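The crash at Allel and Postemer should change how we report crashes

A driver ran off Allel Avenue last month, crossed the curb at Postemer Street and hit a utility pole. Two people were taken to the hospital. The first report went up before sunrise. It said the car "lost control," that speed was "being looked into," and that the road would stay closed through the morning commute. That was the last most of us heard of it.

I live four blocks from that corner and I have read a lot of these reports. They are nearly all the same. They give the time, the make of the car, the cross streets and the condition of the people inside. Then they stop. I don't blame the person writing at 4 a.m. with one phone call from a police desk to work from. I do blame the rest of us, editors and city staff included, for treating that first report as the whole story.
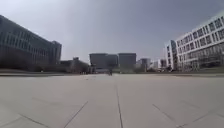

A car does not lose control. A driver does, or a tire blows, or a road sends people into a curve faster than it should. Which one it was matters a great deal to anyone who has to cross that street the next day. At Allel and Postemer, the eastbound lanes drop downhill past the Zinesel warehouse and then bend left. The street light on the outside of the bend was dark for most of the spring. I reported it twice. The city's own log shows 89 crashes on Allel Avenue in the past three years, and you would not know it from reading the news, where every one of them comes across as a piece of bad luck.

The log is public, by the way. It took me most of an afternoon to find. It lists the date, the block, the number of vehicles and a code for the cause. The code for the crash last month is still blank.

I would like to see two changes. The first is for the police department. When a crash puts someone in the hospital, the department should post a follow-up within a month, even if all it says is that the investigation is open. Families get phone calls. Neighbors get nothing, and they fill the gap with rumors. On my block I have heard that the driver was drunk, that he was being chased, and that he swerved for a dog. I have no idea if any of it is so.

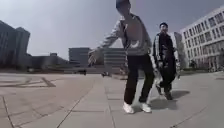
The second is for the newsroom. Add one line to each crash report that says how many others have happened on the same stretch. That is a single lookup. A reader who sees that number a few times in a year will start asking the traffic office about it, and the traffic office answers faster when people ask.

Some will say that this turns a private tragedy into a campaign. I take that point seriously. Nobody hurt in a wreck signed up to be a statistic, and I would not print a name without good reason. But a count of crashes on a public road names no one. It is the same sort of fact as a water test or a fire inspection.

Others will say that most crashes come down to bad driving and that no street design will fix a person doing 70 in a 35 zone. True enough. Yordanov Boulevard had those drivers too. The city narrowed the lanes and put in a raised median there, and it still has speeders - but they now have a harder time getting up to speed.

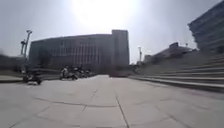 Bright, hazy glare over a paved plaza, with a large multi-story building at the far end.

The traffic office holds its next open meeting in August, and Allel Avenue is not on the agenda. Residents can ask to have an item added by writing to the office beforehand. I have sent my letter, with a copy of the log attached and a request that the cause code for last month's crash be filled in.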